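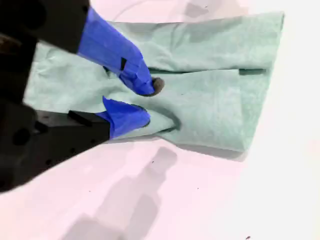
Flaken on the Table: A Gallery

Nov 2, 2018

Skivberg wants small laundries and linen services to believe that a pair of tabletop arms can take over the folding. The kit is called Flaken, and it comes as two arms, two wrist cameras and the software that runs them. Skorkwood, the reseller handling it over here, has been using the word "effortless" a lot. We asked for a look at it with ordinary cloth and no music playing over it.

Folding is hard for machines. A box keeps its shape when you grab it and a shirt doesn't. That's the whole sales pitch, and it's also the reason to be careful about any promise that comes with a monthly fee. The brochure talks about 1000 folds between service visits. It doesn't say what counts as a fold, or who decides that a bad one gets left out of the total. We asked Skorkwood both questions and were sent the brochure again.

Grip first. The fingers have blue tape on them, and a rounded pad at the tip of one presses down on the pale green cloth while the other finger gathers up a bunch of it. A wrinkle like that would bother me on a hotel towel. Skorkwood says grip pressure can be adjusted "for your fabrics," but the manual gives the subject half a page, and most of that is a warning.

Two arms, one narrow piece. A sage-green garment lies folded lengthwise, with a blue fingertip at each side of its lower part. It's a decent shape, with some creases in the upper half. What I'd want to know is how much of a shift goes by before it's on the stack, and there's no figure for that anywhere in the paperwork. The price list, on the other hand, is very clear that the 20-day trial starts on the day the crate ships.

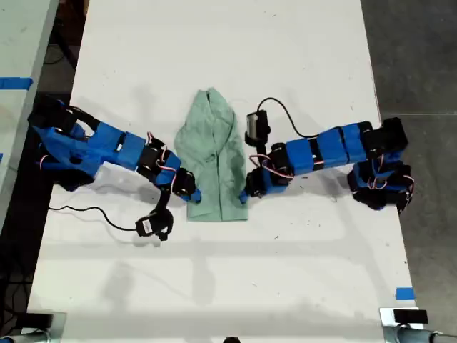 Zuccaro, which sells a competing folder, sees it differently and says speed is the wrong thing to ask about, that a slow machine can still pay its way overnight, and that buyers should be asking how often a person has to walk over and start the piece again.

Fair enough, and I'd put that question to Zuccaro too. Neither company publishes the number. Flaken's sheet does claim a 95 percent success rate, measured in-house, on fabrics it doesn't name. If your work is all one size of flat towel, maybe that holds up. If it's a mixed cart of smocks and aprons, I'd want it in the contract.

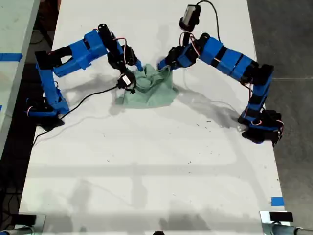 Both grippers at the upper part of a crumpled cloth. Ask to see this stage before you sign anything.

Print this page | E-mail this page

Related items
Skorkwood adds a service plan, and a fee to go with it
Zuccaro's folder: 135 pages of manual, few answers
Leasing or buying: what small laundries should read first
Steam presses that have earned their floor space

This site uses cookies. By continuing to browse, you agree to our use of them.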